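Search this site Enter keywords Go

Home | About | Programs | News | Events | Contact

Members' Newsletter
17/10/2025

Puzzle and Game Lending Shelf Opens at Uddale Community Center

The Uddale Community Center is pleased to announce that its puzzle and game lending shelf is now open to all registered members. The shelf is located on the second floor, beside the reading room, and may be used during normal opening hours. Items may be taken to any of the tables on that floor or borrowed for use at home.

The collection was assembled over the summer from member donations and from a purchase approved in April. It holds 600 items, among them board games, card games, jigsaw puzzles, wooden brain teasers and twisting puzzles such as the Rubik's cube. Each item has been checked for missing parts and entered in the center's catalog. Jigsaw puzzles with a missing piece have been kept where the donor told us of the gap, and the lid is marked accordingly.

Borrowing rules

Members may borrow 2 items at a time. The loan period is the same as for books, and a loan may be renewed once if no other member has asked for the item. Items are signed out at the Seda Room desk with a current membership card. Members under the age of 12 should be accompanied by an adult when signing out an item.

Small puzzles are set out on round trays. Members are asked to keep each puzzle on its tray while it is in use at the tables and to return both to the shelf when they leave. Trays do not leave the building. Puzzles borrowed for home use are issued in a cloth bag, which should come back with the item.

Cubes may be returned in any state. The center does not require them to be solved, and staff will not reset them between loans. Members who would like to begin with a solved cube may ask at the desk, where a small number are set aside for beginners. Stickers should not be peeled or moved. If a sticker has come loose, please hand the cube to a member of staff so that it can be repaired. 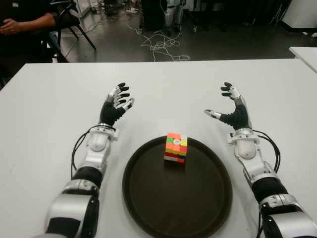
A scrambled Rubik's cube on its round tray.

Beginners' table

A beginners' table for twisting puzzles will be held in the Macedo Room each week through the winter. Printed instruction sheets in large type will be provided, covering the first layer, the middle layer and the last layer in turn. Participants may work at their own speed and may join at any point in the series. There is no charge, and places do not need to be reserved.

Donations

The center continues to accept games and puzzles in good condition. Donations may be left at the front desk or at the Pavgate branch. Please tape boxes shut and attach a note stating whether the contents are complete. Electronic games and items that need batteries cannot be accepted at present.

Questions about the shelf may be directed to the front desk in person or by telephone at extension 1506. The full catalog is available in a binder at the Seda Room desk.

Previous item | Next item | Back to newsletter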